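The case for the small basket

I have a drawer problem, and I suspect you do too. Mine was in the hall, 40 centimetres deep, and it ate everything: batteries, string, spare keys, the instructions for a boiler we no longer own. Every August I'd tip it all out, feel virtuous for an evening and shovel it back in. My friend Danai kept telling me to buy a proper storage unit (she has one from Groen, very handsome). I bought cheap plastic baskets instead, the slotted sort, in red and black, and I'm here to tell you they beat furniture hands down!

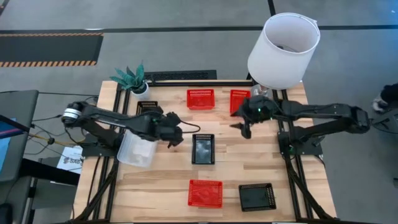
A big box is an invitation to stop thinking. You chuck things in, the lid goes on, and come spring you're up to the elbow looking for one fuse. A little basket fills up quickly and then you have to decide. Cor Desmet, my neighbour, reckons that's just more clutter in smaller portions – but he has 14 biscuit tins in his shed and can't tell me what's in any of them, so I'm not taking lessons.

Do keep one bigger tub for the odd shapes. Mine is the see-through kind and I wouldn't have any other, as I can check it without getting up.

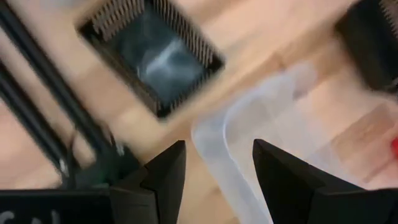

Sorting is the bit people dread, and I think it's because they do it on the floor. Use a table, a pale one if you can. Dark little things show up beautifully on light wood, even something as fiddly as that black-framed component with the pale contacts along its sides, which would vanish in a second on my brown carpet. Give yourself 30 minutes, put the radio on, and leave the baskets empty until you know what your piles are. I always want to label them first and I'm always wrong.

Red for things I use, black for things I'm keeping just in case. The black ones are winning, I'm afraid.

Related
Why I gave up on the spice rack
Liesbeth Koster: in praise of the messy shed
Burnwood jumble sale, what I brought home
String: how much is enough?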